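Pendia Student Robotics Club: Frequently Asked Questions

Who can join?
Any student enrolled in the current term. No programming background is required. New members complete a safety sheet before handling hardware.

What is the Tratik task?
Teams record a set of pick-and-place runs on a tabletop, then train a small model on them. Each team submits 200 runs. Runs with a dropped item may be included if they are labeled as such.
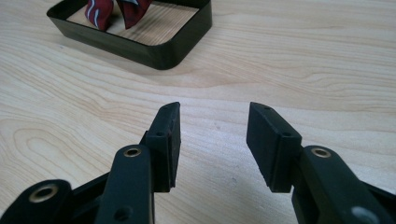 How large is a team?
Teams have two to four members. Students without a team are assigned to one by Gadisa Endale.

How are entries scored?
Each entry is tested nine times on the same table. The maximum score is 100 points. Ties are settled by the shorter total run time.

Can we change the code between tests?
No. The version submitted is the version tested.

When do entries close?
Files are due May 4, 2019. The next round opens in August.

Who do we contact about file formats?
Iresha Wickramasinghe. Put your team name in the subject line.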